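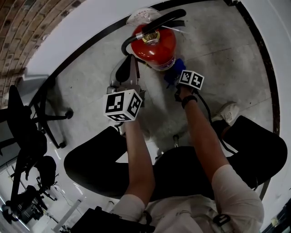 Section 2. A red fire extinguisher and a white T-shirt sleeve.

Print this page | E-mail this page

Section 2: Getting the Kenum kiln into place and running the first empty firing

By now you've picked your room and had the electrician out (see Section 1 if you skipped it, and please go back if you did!). I've set up my own Kenum twice, once in a basement and once in the garage where it lives today, and the garage went a lot better. These are the steps I'd follow again.

1. Clear the floor. Sweep well, then move anything that burns out of the area, and I mean the cardboard the kiln came in too. I kept mine "just in case" for a month and it was a nuisance the whole time.

2. Put down the metal stand and check it with a level both ways. If it rocks, shim the feet with metal shims, never wood.

3. Get the kiln body onto the stand. It weighs a good deal more than it looks, so have two people for this. Take the lid off first and carry that over on its own.

4. Slide the whole thing until you have at least 12 inches of open space on every side. I go wider behind the control box, where I like to get my hand in.

CAUTION: Don't measure from the bricks. Measure from whatever sticks out farthest, and that includes the lid hinge and the plug.

5. Hang your fire extinguisher by the door you'd leave through, well away from the kiln. Look at the gauge while you're at it and read the label, so you know it's rated for electrical fires. Mine gets checked every February along with the smoke alarms.

6. Vacuum the inside with a soft brush. Go easy around the element grooves — the brick is crumbly and a chip there is a pain to fix.

7. Brush kiln wash on the top face of each shelf. Two thin coats, and let the first one dry before you start the second. Leave the undersides bare.

NOTE: Kiln wash should be like cream. If it's clumping, add water a spoonful at a time and keep stirring.

8. Set the bottom shelf on its short posts, then load the other shelves with nothing on them. Keep everything clear of the thermocouple (the little rod poking through the wall).

9. Plug in, turn on the Hevport controller, and pick the program called FIRST. Leave the top peephole plug out and open a window or run your vent.

10. Press START and stay nearby. You'll smell something like a hot toaster for the first few hours. That's normal with new elements, but I wouldn't sit in the room breathing it.

CAUTION: If the breaker trips, leave it off and call your electrician. Please don't keep flipping it back to see what happens.

11. When the program ends, let the kiln cool with the lid shut. I know, I know, you want to look. Wait until the display reads under 125°F.

Thin hairline cracks in the lid brick after this firing are fine. Write the date in your kiln log and go on to Section 3, where we load actual pots.

Last updated: 2026-01-15

Reader comments

Fathima Sultana: My controller shows E-33 as soon as I press START. Is that the thermocouple?

Reply from the author: On mine that code was a loose thermocouple wire. Unplug the kiln, then check the screws behind the panel.

Mārtiņš Šimkus: Can I use Dornen shelves in this model? I have a stack left from my old kiln.

Fathima Sultana: Loose wire, yes! Thank you, it's firing now.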